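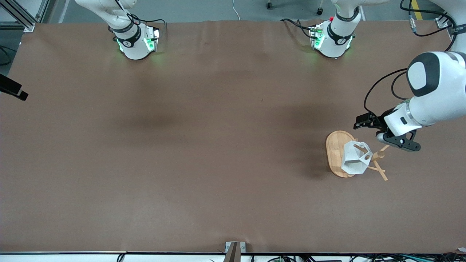
3. Pacing and Placement in Regional Track Meets

Sports Science / Track and Field / Open Papers
Reading time: 6 min

3.1 Background

Regional meets differ from ordinary season meets in one respect that matters for this study: a runner's place decides whether the season continues. Coaches have long held that this changes how young athletes run the middle distances. The claim is that runners who would normally settle into an even pace instead hold back in the first lap, watch one another, and leave the race to the last 100 meters. Earlier work on the question has relied mostly on adult championship races, where prize money and team tactics are also involved. The present section looks at high school runners only.

3.2 Meets and Athletes

Results were collected from 6 regional meets hosted by the Coelho and Jonley school districts over two spring seasons. All meets were held on outdoor tracks with electronic timing. The sample is made up of 50 runners in the 800 and 1600 meter races, each of whom had also run the same event at least three times earlier in the season. Runners who fell, were disqualified, or had entered another final within the previous hour were left out.

Lap splits were supplied by the meet timing crews through the Dretar results system. Where a split was missing from the system, the value written down by the home team's coach was used instead, and the race was marked for a separate check. Leaving the marked races out did not change the direction of any result given below.

3.3 Measures

The main measure is the difference between first-lap and last-lap time, stated as a share of total race time. A positive value means that the runner finished faster than he or she started. Each runner's value at the regional meet was compared with the same runner's average from regular meets. This removes most of the effect of individual style — a habitual front-runner is compared only with himself or herself.

Wind and temperature were recorded at the start of each session. Neither was entered into the main comparison, as readings were taken near the finish line and may not describe conditions on the back straight.

3.4 Results

Runners at regional meets opened more slowly than they did in the regular season, and closed more quickly. The shift was larger in the 1600 meters than in the 800 meters. In the longer race, the gap between the leader and the last qualifying place was often still small with 700 meters left to run, and the order changed several times after that point.

The shift was not equal across the field. Runners with the fastest season times changed their pacing very little. Those ranked just inside or just outside the qualifying places changed the most. Runners ranked well below the qualifying places ran much as they had all season.

3.5 Limits

The sample is small and comes from one part of one state. Season rankings were public before each meet, and it is likely that runners knew their own standing, but no interviews were held to confirm this. Training records were requested from all teams and returned by too few to be of use. The author, Olga Cardoso, intends to treat the relay events in a later paper.

Comments (3)

grendico_xc: Were the 800 results split by boys and girls? I could not find it in the tables.

Old Miler: This matches what I saw as a coach. The kid ranked one spot out always ran scared on lap one.

T. in lane 4: Please post the splits as a spreadsheet if the districts allow it.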